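Ticket: Kurari mini board camera drops out at night, comes back on its own
Status: Solved
Opened by: Gaurav Rawat
Product: Kurari board camera, Tritavness 4-channel recorder

Original report

Hi all! First, I love these little cameras. I have 2 of them feeding a Tritavness recorder and the daytime picture is fantastic, way sharper than the old ones I took down. But camera 2 (the one over the side door) goes black after dark. It comes back after a few seconds, then goes again, and the log on the recorder is just a wall of VIDEO LOSS lines. I had 468 of them when I looked this morning! Camera 1 has zero.

Both cameras run from a single Berkeck 12 volt supply in the hall closet. Camera 2 is on the long run.

Reply from Menon support

Thanks Gaurav, great detail. Please try these and write back:

Swap the video leads at the recorder and see if the loss follows the camera or stays on the channel.
Measure the voltage at the camera end of the cable, once with the infrared lights off and once with them on.
Check the firmware number under Setup, System.

Update from Gaurav

OK, I had a great evening with this! Swapped the leads and the loss followed the camera, so the recorder input is off the hook. Firmware is already the newest one on your page.

Then I took camera 2 down and ran it on the bench from a short lead. Covered the light sensor with my thumb to force night mode and it ran for 3 hours without a single dropout. So the camera is fine too (phew).
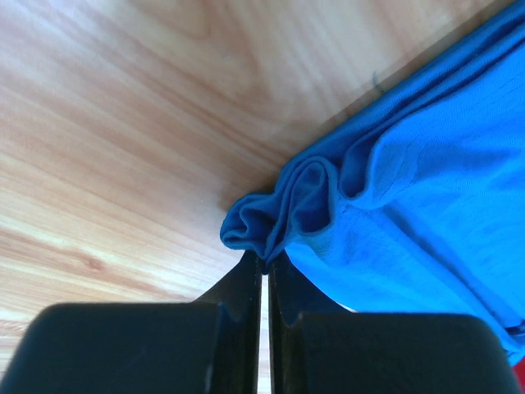
Wood grain and cloth, close up.

Back on the long run I got 11.9 volts at the camera with the lights off. With the lights on it fell to 9.6, and the picture went black while I was standing there with the meter in my hand. I may have cheered.

Reply from Menon support

That's the one! The infrared lights pull a lot more current than the camera does by itself, and thin cable loses voltage as the current goes up. When it gets too low the camera restarts, the lights go off for a moment, the voltage climbs back, and round it goes. What wire did you use for power on that run?

Update from Gaurav

Leftover alarm cable, the skinny stuff. I had a big reel in the garage and it seemed a shame to waste it. It does have spare pairs, though. Can I double them up?

Reply from Menon support

You can, as a test. Join two conductors for positive and two for negative at both ends, and unplug the supply while you do it. For a permanent job we'd go with heavier cable.

Final update from Gaurav

Doubled up the pairs and got 10.9 volts with the lights on, and it held all night. Then I did it properly and pulled 18 gauge through (my knees have opinions about that crawl space). Now it reads 11.7 with the lights on, and no video loss lines for a week. I can see every leaf on the hedge at 2 in the morning!

Thank you so much, please close this one.

Closed by Menon support. This ticket has been viewed 2,900 times.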